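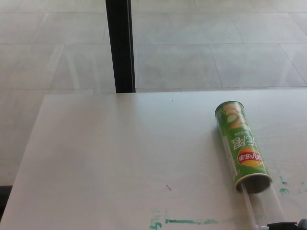 3월 일요일에 플라스트스테드 오픈데이에 다녀왔어요. 식품 포장 용기를 연구하고 만드는 곳인데, 일 년에 한 번 건물을 통째로 열어준다고 해서 함대한 씨랑 같이 신청했거든요. 포장 덕후 둘이서 과자 용기 얘기만 하다가 온 하루라고 보시면 됩니다.

오후 1시 입장이었는데 버스를 잘못 내려서 한참 걸었어요. 정류장이 정문이 아니라 후문 쪽에 있으니까 가실 분들은 한 정거장 더 가세요! 입구에서 이름표랑 57번 스티커를 받았고, 대한 씨는 바로 뒤였는데도 다른 조로 갈라졌습니다. 같이 신청했는데 왜 갈라놓는 건지... 결국 중간에 슬쩍 바꿔서 합류했어요.

안내는 나홈 피크레 씨가 해주셨어요. 말이 엄청 빠른데 재미있습니다. 1층은 종이 원단 보관실이라 솔직히 좀 지루했고요(롤이 쌓여 있고, 습도 얘기를 길게 들었어요) 2층으로 올라가니까 분위기가 확 달라지더라고요.

제가 제일 오래 붙어 있던 데는 하얀 작업대가 있는 방이었어요. 초록색 레이즈 감자칩 통이 옆으로 누워 있는데, 한쪽이 열려 있고 그 입구에 길고 투명한 막대 같은 게 들어가 있어요. 통에는 노르스름한 감자칩이랑 오이처럼 생긴 초록색 조각 그림이 있고 한자도 큼직하게 들어가 있고요. 오이맛이려나 하고 대한 씨랑 한참 토론했습니다. 저는 오이 냉국도 남기는 사람이라 회의적인데 대한 씨는 여름에 맥주랑 먹으면 딱이라고 우기더라고요. 통 입구 테두리가 은색 금속으로 얇게 둘려 있는데, 집에서 맨날 보던 원통 과자인데도 그 테두리를 눈여겨본 건 처음이었어요.

작업대에는 초록색 얼룩이 몇 군데 있었어요. 통도 초록, 얼룩도 초록이라 괜히 눈이 자꾸 갔네요. 저희 집 식탁에도 카레 얼룩이 하나 있는데 뭘로 닦아도 안 지워져서 남 일 같지가 않았어요. 혹시 비법 아시는 분 댓글 좀요.

원통 용기 설명은 데차 자이디 씨가 맡으셨는데, 질문을 하면 진짜 끝까지 대답해주시는 분이었어요. 저는 예전부터 궁금했던 걸 여쭤봤습니다. 왜 통 과자는 마지막 몇 개 꺼낼 때 손이 안 들어가게 만드느냐고요. 다들 웃었는데 저는 진지했어요. 통이 넓어지면 칩이 안에서 놀아서 깨지기 쉽고, 그렇다고 짧게 만들면 진열대에서 눈에 안 띈대요. 그럼 기울여서 쏟아 먹으라는 거냐고 했더니 본인도 그렇게 드신다고 합니다. 부스러기가 얼굴로 오는 것까지 포함해서요.

다음은 분해 체험! 빈 통을 하나씩 나눠주고 바닥과 몸통, 테두리를 직접 떼어보는 시간이었어요. 한 조가 7명이었는데 저희 조는 다들 말없이 집중해서 옆 조에서 구경을 왔습니다. 종이 몸통은 나선으로 감겨 있어서 한 번 결을 찾으면 휴지심처럼 쭉 풀려요. 문제는 바닥이에요. 금속이 종이를 꽉 물고 있어서 손톱으로는 어림도 없고, 저는 결국 펜치를 빌렸습니다. 분리배출할 때마다 이걸 어디에 버려야 하나 고민했는데, 떼어보고 나니까 고민이 더 깊어졌어요 ㅎㅎ

쉬는 시간에는 3층 휴게실에서 클레토우라는 업체가 시식 부스를 열었어요. 쌀과자였는데 짭짤하고 괜찮았고, 옆에 있던 사이통 차는 저한테는 너무 달았습니다. 완펜 수크사왓 씨가 얼음을 더 넣어주셔서 겨우 다 마셨네요. 시식 줄이 꽤 기니까 체험 끝나자마자 바로 올라가는 게 좋아요.

기념품 가게도 작게 있어요. 미니 원통 저금통이 탐났는데 제 앞에서 품절됐고, 대신 포장 도면이 인쇄된 노트를 샀습니다. 대한 씨는 아무것도 안 산다더니 나올 때 보니까 봉투를 두 개나 들고 있더라고요.

참고로 주차장은 좁고, 체험실은 생각보다 서늘해서 겉옷이 있어야 해요. 설명은 영어로 진행되고 한국어 안내지는 입구에서 달라고 해야 줍니다. 저는 나올 때야 알았어요. 아이랑 오신 분들도 많던데 펜치 쓰는 순서가 있으니까 옆에서 봐주셔야 할 것 같아요.

집에 오는 길에 편의점에 들러서 통 과자를 하나 샀어요. 오이맛은 없어서 그냥 양파맛으로요. 다 먹고 나면 바닥 떼는 것도 다시 해보려고 펜치를 찾아놨습니다.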